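Week 6 handout: Ritual washing and the trouble with "ancient" customs
Tutor: Kimutai Lema

Read the Baltesden chapter before Friday. If you only manage 10 pages, make them the ones on hand washing before bread.

The usual textbook line is that the rabbis extended priestly purity to the ordinary table. Fine, as far as it goes. But look at how much weight gets put on very few passages. Mark 7 says "all the Jews" wash before eating, and plenty of scholars have doubted that "all" for a long time. Keep doubting it.
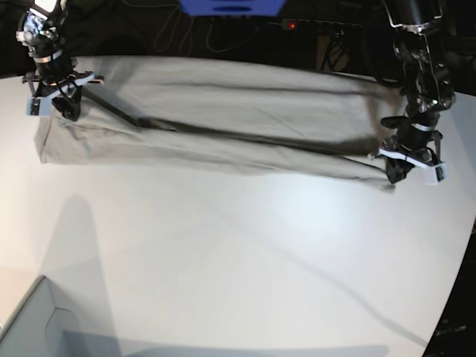
Fig. 1. Length of light grey fabric, held taut.

Things to watch for in the reading:

1. Dating. A practice recorded in the Mishnah may be older than the text, or it may be an ideal that few households kept. Baltesden tends to assume the first and moves on.

2. Reasons given afterwards. The Talmud offers several grounds for washing before bread – the priestly offering, cleanliness, a verse in Leviticus. When a custom has that many explanations, I'd be slow to trust any single one as its origin.

3. Archaeology. Stone vessels turn up at many Judean sites and are often tied to purity law, as stone was held not to contract impurity. Nolard says fashion and local quarrying explain a fair share of them. I'm not convinced by Nolard either, but the objection deserves an answer.

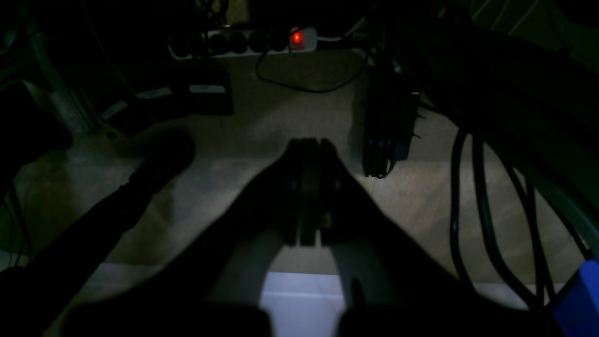 Essay question (800 words)

"Custom is older than its reasons." Discuss with reference to one practice of washing or immersion.

Don't write me a history of the mikveh. Pick a single source, say what it claims, and say how far you believe it. Citing a popular website for "what Jews have always done" will cost you marks – so will citing me.
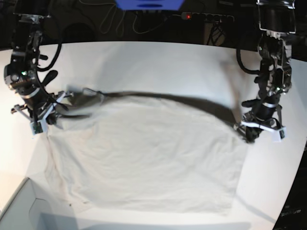

If you use the Jitpraphai article for comparison, check her footnotes. Two of the parallels rest on a translation she doesn't name, and the argument gets a lot thinner without them. Short loan copies are at the desk.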